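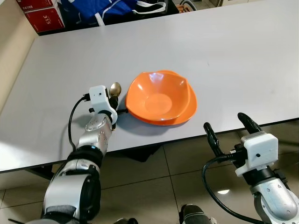
Why did the Stukley glaze craze on the second firing when the first batch came out clean?
The cooling was faster. The damper was left open after shutoff, and the kiln dropped through the low range in nearly half the usual time.

January 4, 2019

Went back through the kiln log. Both firings reached the same cone, same hold at top. The curves separate only after shutoff. Clay is Omham stoneware in both cases, same bag lot, so body fit is a constant here.

Test for next week: 9 tiles, Stukley glaze, damper closed, lid shut until the pyrometer reads under 70 C. Second set with 2 percent extra silica, same schedule. Sieve the silica first; the last addition clumped and left specks.

Crazing check by ink wipe at unloading, then again after 40 hours on the shelf. The June tiles looked fine on day one and had fine lines by the weekend, so a single check is no use.

Thermocouple reads a little high against the Igwe meter. Not corrected in the log. Order kiln wash.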